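Skindel Support Desk
Ticket 415
Product: Trallasport gripper kit with simulator add-on
Status: Waiting on customer
Opened: Friday, March 22, 2019

Customer wrote:

Hello there, and thanks in advance for reading all of this, I know I go on a bit. We bought the Trallasport kit for our little workshop in Furkport back in August and we've been very happy with it on the whole. The real gripper behaves beautifully. My trouble is with the simulator add-on, which we're trialling before deciding whether to pay for the full licence.

I've loaded the tabletop practice task and switched to the wrist view. When I send the close command, the number in the side panel counts down just as it should, but the linkage on the screen doesn't budge. If I open and close the panel it jumps to the new position all at once. I've tried it on both of our computers and got the same thing. I've also reinstalled the add-on, and I changed the colour theme back to the default in case that was upsetting things (it wasn't, but I'd run out of ideas by then!).

I saved a view from the session at step 101 and I'm putting it in with this. 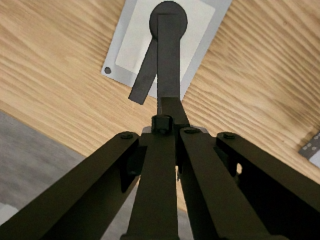
Attachment 1: simulator wrist view, gripper links in front, plate on the wood-grain table behind.

I should mention that I'm no programmer. I can follow instructions if they're written out, but please don't assume I know where anything lives.

Support replied:

Good morning, and please don't apologise for the detail, it saves us both a good deal of back and forth. Thank you for the saved view as well. I can see all the links, with bolt heads near the top ends of three of them and the nut at the centre pivot, so the gripper model itself has loaded and we can leave the model files alone for now.

What you describe sounds to me like the display refresh being tied to the side panel. There's a setting for it, and it moved in the last update, so the printed guide that came in your box will send you to the wrong menu. I'm sorry about that. Would you please try the following, in this order:

Close the practice task, but leave the simulator running.
Open Preferences, then Display, then Motion.
Change "Update with panel" to "Update every step".
Set the step interval to 5.
Reopen the task, go back to the wrist view and send the close command.

If the linkage moves but looks jerky, try a step interval of 9 and see whether you like that any better. It's gentler on older computers, and you can go back and forth between the two as often as you please without harming anything.

Customer wrote:

Well, that was painless! With the interval at 5 the links now move along with the number. On the older computer it stuttered a fair bit, so I've put that one on 9 and it's quite all right.

One other small thing while I have you. When I switch from the wrist view to the overhead view and back, the setting returns to "Update with panel" on the older computer only. Is there a way to make it stick?

Support replied:

I'm so pleased to hear it. The setting is stored in your Iordache profile, and my guess is that the older computer is still using a profile from before the update. Could you go to File, then Profile, and tell me the version shown at the bottom of the window? Please don't delete the profile just yet, as your saved tasks are kept in it too.

I've extended your trial while we sort this out, so there's no rush at your end.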